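Declercq Cycling Forum – Help Desk
Drivetrains and Maintenance

Noise and slipping from a belt drive after the rear wheel was refitted

Posted by Lucie Gill, March 23, 2021

I should be grateful for guidance from members with experience of belt-driven commuter bicycles. I own a Fletero with an eight-speed hub gear and a toothed belt, bought new last November. The distance recorder now shows 1,248 miles. The belt gave no trouble until I removed the rear wheel to replace a punctured inner tube.

Following that repair there is a steady chirping noise at low speed, and on two occasions the belt has jumped a tooth as I pulled away uphill. The wheel appears straight between the chainstays. I have wiped the belt with a damp cloth and have applied no oil. The frame has sliding dropouts with an adjusting screw on each side, and I accept that I may have disturbed one of them.

I would like to know whether the tension or the alignment should be checked first, and whether a belt which has jumped must be replaced. The nearest appointed dealer has no workshop appointments for several weeks.

Replies to this topic

Vandirton Workshop Desk

Thank you for your enquiry. The two symptoms should be treated separately, although they may have the same origin.

Jumping under load nearly always indicates insufficient tension. The tension should be set first, with the wheel fully seated and the axle nuts finger tight. Turn the two adjusting screws by equal amounts, a quarter turn at a time, and measure with a belt gauge midway along the upper run. The correct range is printed in the owner's handbook and differs between hub gears and single-speed models. Rotate the cranks and measure again at 4 positions, as few chainrings are perfectly round. Set the tension by the tightest of these readings.

Chirping is more commonly a matter of alignment. Once the tension is correct, turn the cranks backwards and observe the belt on the rear sprocket. It should run without pressing hard against the flange. If it does so, one adjusting screw is further in than the other and the wheel is sitting at a slight angle – a difference too small to be seen at the rim may still be enough to cause the noise.

Tighten the axle nuts evenly and repeat both checks, as tightening often moves the wheel.

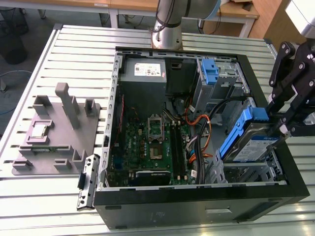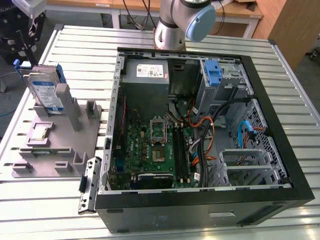
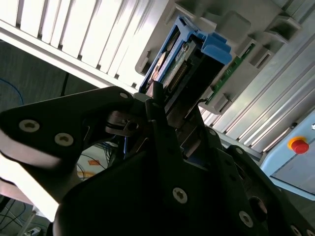
Drive bay with blue release parts

A belt which has jumped twice need not be discarded on that account. Inspect it in good light for cracks at the base of the teeth, missing teeth or exposed cords. It should be replaced if any of these are found. It must never be twisted, turned inside out or levered over the sprocket with a screwdriver.

Trarard

Had the same on mine at 932 miles. It was grit in the sprocket. Old toothbrush and water, noise gone.

Member 430

I would support the advice given by the Workshop Desk, with one addition. Before adjusting anything, please confirm that the anti-turn washers on the hub axle have been refitted on the correct sides. They are handed on many hub gears, and if exchanged they prevent the axle from seating fully in the dropout. The gear cable should also be checked afterwards, as moving the wheel alters its length slightly.

I do not agree that a silicone spray should be used as a first measure, as is sometimes suggested elsewhere. It will quieten the belt for a day or two and leave the wheel where it was.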